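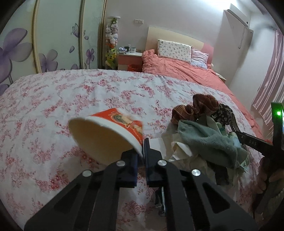 Murberg Laundry Diaries

A small set of washing records kept by households in Murberg. Each row is one load of washing: what went in, which programme was used, how it was dried and whether anything had to be washed again.

Version 2, released August 23, 2023
Maintained by Youssra El Idrissi

What is in the folder

loads.csv — the main table, 258 rows
households.csv — one row per household, 10 rows
items.csv — the list of item names used in loads.csv, with spelling variants
diary_sheet.pdf — the blank paper form
changes.txt — differences from the first version

All the tables are UTF-8, comma separated, with a header row. Empty cells mean the box on the form was left blank. A dash means the person wrote a dash.

How the diaries were kept

Households filled in a paper sheet next to the machine, one line per load, for the whole of February. Two of them had no machine at home and took the sheet with them to the Tritari launderette. Their loads have the value "shared" in the machine column.

The sheets were typed up by hand. Spelling was tidied, but the wording in the notes column was left alone, so "jumper", "pullover" and "woolly" all turn up there. In the items column they are all "jumper".

Columns in loads.csv

load_id: number of the load, not in date order
household: letter code, matches households.csv
day: day of the month
items: names from items.csv, separated by semicolons
colour_group: white, light, dark, mixed
temperature: in Celsius, as set on the machine. Hand washing is "hand"
spin: low, medium, high or none
drying: line, rack, tumble, radiator, flat
rewash: yes or no
notes: free text

The weight of each load was asked for in the first draft of the form and then dropped. Few homes had a suitable scale.

Sheets, towels and knitwear

Bedding is entered by the piece. A fitted sheet and a flat sheet are separate items, and a printed sheet on a white ground goes under "light" if the household washed it with colours and "white" if they did not. We followed what people did, so the same sort of sheet can appear in both groups.

Towels are split into bath, hand and tea towels. Fleece towels have their own name in items.csv, as several people washed them apart from cotton ones to keep the lint off.

Striped knitwear was the hardest to place. Household F put brown and tan stripes in "dark", household C put much the same thing in "mixed". Both are left as written.

Known problems

Household H missed the first week. The gap has not been filled in.

Temperatures from the Begović building are less reliable. The machine there has a dial with the numbers worn off, and residents wrote down their best guess.

"Radiator" and "rack" were sometimes used for a rack standing in front of a radiator. There is no way to tell these apart now.

Detergent is only mentioned in the notes, and mostly by type — powder, liquid, soap flakes.

Suggested uses

The tables are handy for teaching: joining two files, splitting a text column, dealing with blanks. They are too small and too local to say anything about washing habits in general.

Privacy

Names, flat numbers and exact addresses were removed before typing. Three notes that mentioned an illness were shortened.

Licence and credit

Free to use and change. Please credit "Murberg Laundry Diaries, Cilta" and give the version number. Corrections can be sent to Youssra El Idrissi at Cilta, with the load_id in the subject line.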